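Notas para la intervención – Reutilización y reparación de enseres domésticos en el ámbito municipal
Ponente: Samina Durrani, Fundación Kornuden
Duración prevista: la asignada en el programa de la tarde

Apertura

Agradecer al Ayuntamiento de Zudencombe la invitación y saludar a los representantes de los municipios vecinos. Recordar que la Fundación presentó en septiembre su informe sobre el destino de los enseres domésticos y que el texto íntegro está a disposición de los asistentes en la mesa de acreditaciones. No leer el índice.

Tesis de partida: la mayor parte de los objetos de cocina y menaje que llegan a los puntos limpios del municipio conserva su utilidad. El sistema de recogida, sin embargo, fue concebido para el residuo, y todo lo que entra en él recibe ese tratamiento desde el primer momento.

Primer bloque – El marco normativo

Exponer con brevedad la jerarquía de residuos: prevención, preparación para la reutilización, reciclado, otras formas de valorización y eliminación. Insistir en el segundo escalón, que en las ordenanzas locales suele quedar reducido a una mención. La ordenanza de Zudencombe le dedica un solo artículo, redactado en términos potestativos.

Señalar la diferencia entre reutilización y preparación para la reutilización. En el primer caso el objeto no llega a ser residuo; en el segundo lo ha sido y vuelve al uso tras una comprobación, limpieza o reparación. Esta distinción tiene consecuencias en materia de responsabilidad, de seguros y de registro. Pausa para posibles aclaraciones.

Segundo bloque – La clasificación en origen

Explicar que el menaje pequeño plantea una dificultad particular. Se entrega mezclado, su valor unitario es bajo y el tiempo de manipulación pesa más que el precio de venta. Un cuenco de plástico y una sartén requieren criterios distintos de limpieza y de revisión, aunque lleguen en la misma caja.
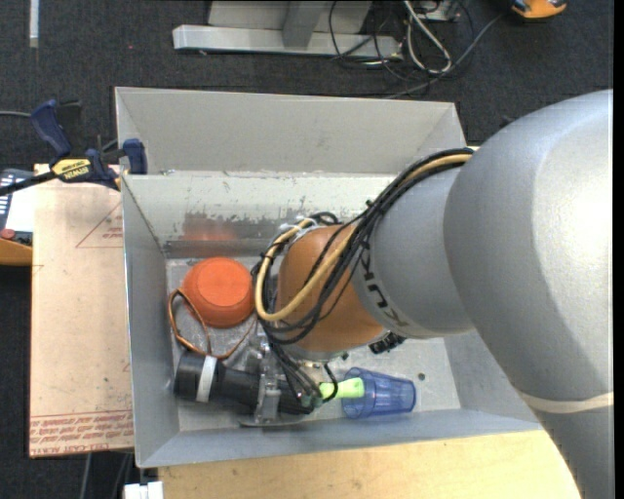 La Fundación propone tres categorías de entrada: apto para entrega directa, pendiente de revisión y destinado a reciclado. Se descartó una clasificación más detallada porque el personal de los puntos limpios manifestó que no podría aplicarla en las horas de mayor afluencia. Conviene reconocer expresamente esa aportación.

Tercer bloque – La experiencia del barrio de Ditero

Describir el programa en sus líneas generales. El taller de Ditero abre cuatro tardes por semana y atiende pequeño electrodoméstico, menaje y textil del hogar. La Cooperativa Mnguni asume la gestión ordinaria; el Ayuntamiento cede el local y sufraga los suministros.

Mencionar las dificultades con la misma claridad que los resultados. El convenio tardó en firmarse, la cobertura del seguro excluía inicialmente los aparatos con resistencia eléctrica y el almacén resultó insuficiente tras las mudanzas de verano. La ampliación del espacio sigue pendiente de informe técnico.

Si se pregunta por el coste, remitir al anexo económico. No adelantar cifras: la liquidación del ejercicio no está cerrada.

Cuarto bloque – Propuestas

Solicitar que la próxima revisión de la ordenanza convierta en obligatoria la separación previa de enseres reutilizables – al menos en los puntos limpios con personal fijo –. Proponer una cláusula de reserva en los contratos de recogida para entidades de economía social. Pedir, por último, que los datos de entrada se publiquen con un formato común a todos los municipios de la comarca.

Turno de preguntas

Es previsible que se plantee la competencia con el comercio de segunda mano. Respuesta: los precios del taller se fijan de acuerdo con la asociación de comerciantes y los lotes de mayor valor se derivan a esta. Para las cuestiones relativas al personal, ceder la palabra a la representación de Mnguni, situada en la primera fila.

Recordar antes de abandonar el estrado que las alegaciones al borrador pueden presentarse por escrito en el registro general.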